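Rainy day table games and small stuff to keep on hand for guests
Started by gus_haverford | September 5, 2024
Print this thread | E-mail this thread

gus_haverford wrote:
Evening, all. We finally finished the downstairs room at the Bastau cabin (well, finished except for the trim, don't get me started) and I've got family coming for a long stretch. Last August it rained for most of their visit and by the second afternoon everyone was staring at a phone. I'd like to leave a few things out on the table that people will pick up without being told to. There's no TV down there and I want to keep it that way. What do you all keep out at your place? Ages run from a nephew who's nine up to my mother-in-law, who cheats at cards and is proud of it.

meisorensen wrote:
Oh, I love this question! We rent out the Ultmont house part of the year and I've fussed over the coffee table for ages. My best advice is to put out less than you think. I used to have a whole basket of games and folks never dug past the top one. Now it's a deck of cards, a Rubik's cube, one jigsaw (100 pieces, no bigger, or it takes over the table for a week) and a pack of tissues, and I swear the tissues get the most use of all.
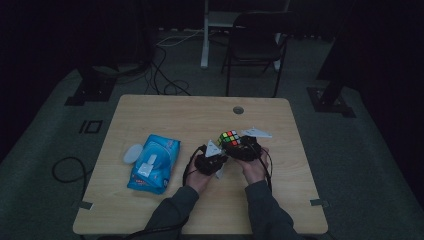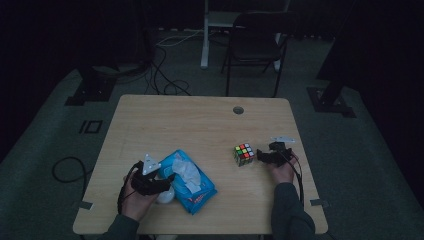 The cube on the light wood table. The tissues are in the second one.

Cards were still in the drawer, I think. The table has rounded corners, and I'd recommend that to anybody with little ones running through.

wabernathy wrote:
Nice table, Mei. I'm going to disagree a bit on the cube though, and I say this with affection for everybody who likes them. In our house one person can solve it and the rest of us can't, so it gets scrambled once and then it sits there making us feel dim. It's a one-person toy. For a group you want something with turns. Dominoes have never let me down. My dad had a set with two tiles missing and we played with it that way for years, and to this day a full set feels wrong to me.

Also Gus, 100 pieces is nothing. A table of adults will finish that before the coffee's ready. Go bigger and get a board to slide it off on.

DesmondD wrote:
Have to stick up for the cube, Wendell. My brother Everett and I pass one back and forth on long visits, one side each, and whoever messes up the other's side does the dishes. Makes no sense as a game and we've been doing it since we were kids. You can also hold a conversation while you fiddle with it, and you can't do that with dominoes if you're playing to win.

everett_doucet wrote:
Desmond has done the dishes maybe twice in his life. But yes, I agree with him on the cube.

wabernathy wrote:
Fair enough, fellas, I'll allow that a fiddling toy has its place. I still say dominoes.

meisorensen wrote:
Wendell, you may be right on the puzzle size for grown-ups! With a nine-year-old I'd keep the little one out and put the bigger one up on a shelf. We have a 125 piece lighthouse one too, but the sky is all one blue and people give up.

gus_haverford wrote:
This is great, thank you. So I'm thinking cards, dominoes, a cube, and a small puzzle. I hadn't thought of tissues and with my sinuses I really should have. Does anybody know that Oltetti game with the wooden pegs? The shop in town wants 32 dollars for it and I can't tell from the box if it's any good.

everett_doucet wrote:
We had it. Rules run 19 pages. Your mother-in-law will have won at rummy three times before you're done reading.

DesmondD wrote:
I liked it, for the record. Once you skip the part about the bonus pegs it moves right along. But I wouldn't pay full price, check the thrift store first.

Recent threads
Porch swing chains, how heavy?
Ametepe trail parking after the washout
What to do with a too-small guest closet
Best soup for a crowd that won't eat onions
Carpet or rugs in a downstairs room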